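Deckhand and Shore Helper Wanted for the Summer Season, Hatberg

Do you like early mornings, a flask of tea and the company of people who will happily talk about mackerel until the cows come home? Then we would love to hear from you!

Zoltness Sea Angling runs day trips out of Hatberg harbour for families, beginners and a good many regulars who have been coming with us for years. Our skipper, Pascual Saavedra, needs a cheerful pair of hands on board from June, and Iara Salinas would be glad of the same person's help in the tackle shed on days when the wind keeps us in.

You will be baiting hooks, untangling lines (there are always tangles), gutting the catch and looking after anyone who turns a bit green. We take up to 8 anglers at a time. 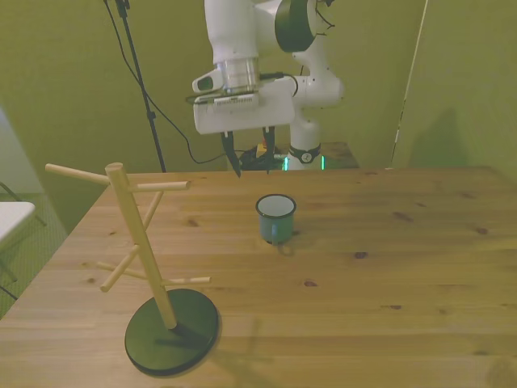

White arm and two-fingered gripper over a pine table.

You don't need to be an expert angler — we can teach you the knots and the marks — but you should be a confident swimmer, steady on your feet and kind to nervous children. The post is 27 hours a week, weekends included, and you are welcome to fish for your own supper once the guests are settled.

To apply, please write a page or so about yourself to Pauline Sowerby at the harbour office, or drop in for a chat.

Posted Wednesday, January 22, 2020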